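Recording Demonstrations for the Can and Cup Task

Semaan Robotics Club, lab guide 3
Maintained by Otakar Halás. Corrections to Florencio Sarmiento.

Before you start

This guide covers the tabletop task used in the February round of the Flaro student challenge. It assumes you have passed the arm safety check and can jog both arms from the teach panel. If you have not, do lab guides 1 and 2 first. Work in pairs. One person operates, the other keeps a hand on the stop button and writes the log.

You will need the two-arm bench, a flat white cover for the tabletop, paper cups in two colors, one drink can, and blue and red tape. Load the Grurura recorder on the bench computer and check that the disk has room for a full session of 100 episodes.

1. Prepare the table

Pull the cover flat and tape it under the table edge. Small creases are acceptable. A ridge that a cup can rock on is not.

Put down tape marks where the layout sheet shows them. Blue marks are for object starting positions. Red marks are limits for the work area. Cut the strips short. Long strips show up in the wrist view and the policy learns to follow them, as the Cungate team found when they moved their bench and the success rate collapsed.

Wipe off old adhesive before you place new tape. Do not mark the cover with pen.

2. Home the arms

Power the arms one at a time, left arm first. Send each to its home pose and wait for the status line to read READY. If an arm reports a joint offset of more than 3 degrees, stop and run the calibration routine from lab guide 2. Do not correct an offset by hand in the config file.

Check the cable at the wrist of each arm. It needs enough slack for a full turn of the last joint, but it should not snag on the gripper body when the wrist tilts down. Rotate the last joint slowly through its range while your partner watches the loop. If it catches, reroute it and test again.

3. Check the cameras

Open the preview window. You should have one fixed view of the table and one view per wrist. Confirm the following:

The fixed view includes the back of the table and part of the wall.
The wrist view shows both fingertips when the gripper is open.
Exposure is locked on all streams. Auto exposure will shift when a shiny can lid enters the view.
Time stamps on the streams agree to within 45 ms.

If a stream drops out with error 202, reseat the connector at the hub end and restart the recorder. Restarting only the stream leaves the time stamps out of step.

4. Approach the can

Cans are harder than cups. The wall is smooth, the lid reflects light, and a tall can tips if one finger makes contact before the other.

Open the gripper fully. Move until the can is centered between the fingers in the wrist view. Compare the gaps on the left and right, and correct sideways before you move any closer. Advance until the fingertips are level with the upper part of the can body. Stop there, pause for one second, and close at the slow setting.

Do not try to straighten a can that looks tilted in the wrist view until you have checked the fixed view. The wrist camera sits at an angle, and a can that is upright on the table can appear to lean.

Use a sealed can for the whole session. An opened one has a different weight and will leak on the cover.

5. Work near the cups

The cups are light and move at the slightest touch. Bring the arm in from the side and keep the wrist low. Most knocked cups are hit by the elbow or the cable, and the operator is usually watching the gripper when it happens. The partner should call out clearance from the fixed view.

If the gripper is already holding an object, keep it just above the table while you move. Lifting high adds time to the episode and gives you nothing.

6. Save or discard

End the episode with the foot pedal. Keep it if the object reached its target and no cup fell. Discard it if you bumped the table, paused for more than a few seconds, or took over by hand. Keep slow episodes that are otherwise clean, and tag them SLOW.

Log the episode number, the object, the operator's initials, and the result. Compare the log with the recorder's list after every block. Mismatches are easy to fix the same afternoon and very hard to fix a week later.

7. Reference views

Compare your preview with these before the first block.

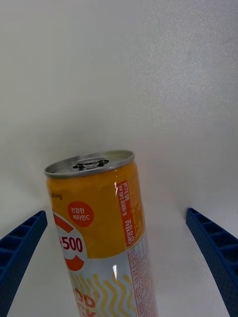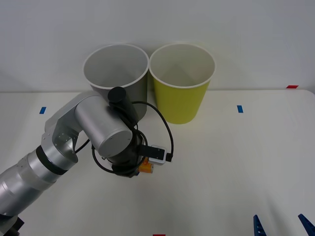

First view: wrist camera, can between the open fingers with a gap on each side. Second view: fixed camera, silver arm in front of the grey and yellow cups, orange object held just above the table.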